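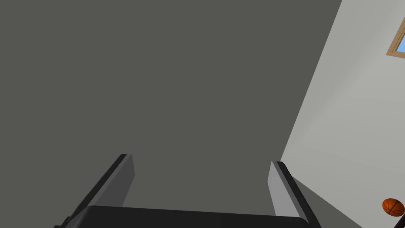
Is the new Dumer health center ready to take patients in May?

Parts of it are. The ground floor could open tomorrow, the second floor has beds and no call system, and the pharmacy is a locked door with a sign on it.

I went to the open day on April 21, 2024, along with what the front desk told me were 1881 other people over the course of the afternoon. I don't know how they got that figure. There was one clicker at the main entrance and two other ways in, both propped open.

The county closed the old hospital in Rirnard to pay for this place. We were told then that every service would move across before the doors shut, and that the trip would be no trouble because there would be a bus. The emergency room has not moved across. It has become an "urgent care hub," open until eight in the evening. After eight you drive to Barbier, which took me 70 minutes on dry roads with no one bleeding in the back seat.

The tour left every half hour from the lobby. Our guide wore a Jivance fleece. Jivance is the private company that won the contract to run the center, and its name is on the walls, the pens, the water bottles and the blanket in the recovery room. The county seal is on a plaque near the restrooms.

Some of it is good. The exam rooms are bigger than the ones in Rirnard and the doors are wide enough for a wheelchair and the person pushing it. The dialysis room gets daylight. A nurse who used to work at the old hospital said the supply closets were finally where they should be, and I believe her.

Then we went upstairs. The brochure promises 90 beds. I asked how many would have nurses assigned to them on opening day and was told that staffing was "a moving picture." I asked again at the question session and was told it was a matter for the county. The county's table in the lobby had a bowl of mints and a feedback form, and the woman behind it said staffing was a matter for Jivance.

The same session had a slide saying 3461 residents had been "engaged" in planning the center. Someone behind me asked what counted as engaged. It includes everybody who was mailed the leaflet. I was mailed the leaflet. It had a drawing of a tree on it and asked me nothing.

Parking is free until the end of May. After that there will be a charge, not yet set, collected through an app. People on my street who go in for treatment every other day would like to know what it is, and several of them don't own a phone that runs apps.

I missed the bus home. The timetable at the stop was for a different route, and the next one going my way was in the morning. A couple from the tour gave me a ride as far as the Rirnard turnoff, and we passed the old hospital with its lights off and the ambulance bay fenced.

The county board votes on the second part of the Jivance contract next month. The meeting is open to the public and written questions have to be in a week ahead. Mine will be the one about the nurses.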